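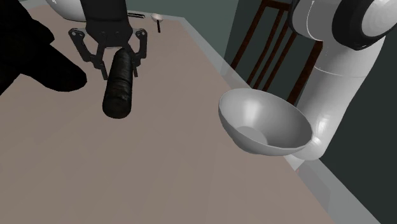

Two months with the Nalix tabletop pack

I signed up for Nalix in December, after Cyrill Moser mentioned it at the end of a call about something else. I've had enough time with it now to write down what I think.

Nalix is a simulation pack for people who work on robot arms and don't have an arm to themselves. You get a set of ready-made rooms, a table, a library of things to put on the table, and models of a few common arms. It runs on your own machine. The licence is $720 a year for one seat, and the pack comes from a small company called Droltis. I paid for mine.

My own use is narrow. I write grasping code for a kitchen project called Tirkach, and I share the real hardware with Mwanahawa Muriithi and Grigore Filip, so my turn on it doesn't come up often. I wanted somewhere to try things at home in the evening and throw most of them away.

Setting up

Installation took an evening. The installer is fine, but the licence check failed twice and I had to write to support. Aidan Scanlon answered the next morning with a corrected key. The manual is short and assumes you know your way around a config file.

I started with the two-arm tabletop scene, the one with the grey-green wall and the wooden chair behind the table. Loading it takes a while the first time and is quick after that.

What works well

The objects are better than I'm used to. Many packs give you clean boxes and cylinders in bright colours, and a vision model learns very little from those. In Nalix the dark cylinder has a creased, mottled surface, and the white bowl has proper soft shading on the inside. Dark thing, black gripper, beige table — my segmentation had real trouble with that, and I was glad to find out at home.

You can also move the viewpoint wherever you like. I spent a good while looking past the Franka Emika arm from very close in, with the lettering on the link easy to read and part of the table hidden behind the shell. Views like that are awkward, and my code needs to cope with them.

Batch runs are simple to set up. I queued 1000 grasps with the start positions shuffled and left it going overnight. The results come out as plain text files, one per run, and I could read them without any special tool.

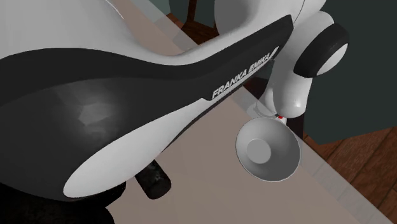 What doesn't

Contact settings are buried seven levels down in the config and the defaults are too sticky for my taste. Nimal Bhuiyan sent me his values, which helped. I'd like to see those in the manual.

The log viewer is slow and loses your place when you switch runs. I gave up on it and went back to Mutiso, my old plotting script.

There's no monthly licence. If you only need the pack for one short project, the price is hard to justify.

I've renewed nothing yet, as the year has a long way to run. The next job is getting the shuffled grasps to run with my new contact values, and I'll post those numbers when I have them.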